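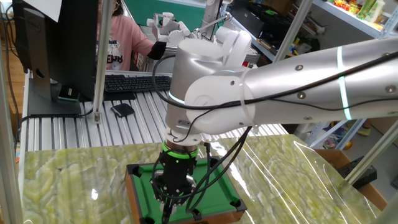

Grimsby, February

Retia, word list of net-making and net-mending terms

Read me first. Short version, longer one when I get time.

What it is
Words people use for nets, bits of nets, knots, tools and the jobs done with them. English and Spanish, plus a bit of Galician that came in with the Spanish. Collected from 34 speakers, most of them retired, nearly all worked on or near boats. Started as Derek Haslam's notebook of his uncle's words. Got bigger.

What's in the folder
3 files.
terms.csv - one row per word per speaker. Same word from two people = two rows, don't merge them.
speakers.csv - age band, home port, years at the trade. No names.
notes.txt - everything that wouldn't fit in a column. Messy but worth reading.

All UTF-8, commas, double quotes round anything with a comma in it. Excel will mangle the accents if you just double-click. Import it properly.

Columns in terms.csv
term: as said, spelled how the speaker wanted it spelled. Where they didn't care, Brisa Cuautle or I chose.
gloss: plain English meaning, one line
lang: en, es, gl
speaker: matches speakers.csv
part: mesh, rope, float, weight, tool, knot, job, other
sure: y / n. n means the speaker hesitated or two of us heard it differently.

Blank means not asked. A dash means asked and they had no word for it. Please keep these apart, the whole dialect side depends on it.

Known problems
Too many men. Dulce Salinas is trying to fix this for the Spanish half, 3 more interviews to type up.
"Braiding" and "breeding" are in as separate terms. Could be one word said two ways. Left alone for now.
Needle sizes are a mess, some in inches, some by the old shop numbers, some just "the big one". Not converted.
26 rows have no part filled in. My fault.
Port names in speakers.csv are how people said them so check spelling before you map anyting.

Changes since the last version
Galician tagged gl, was lumped under es before.
Took out one speaker who asked to be removed. If you have an old copy please delete it.
Fixed the floats/corks mixup that Boyang Yuan spotted.

Using it
Free for teaching, research, family history, whatever. Credit "Retia word list". Don't try to work out who the speakers are. Ask before printing long bits of notes.txt, some of it is peoples own stories.

Corrections
Send the row, the column and what it should say. Derek for English, Dulce for Spanish. Replies take up to 30 days, longer if Derek is away on the boat.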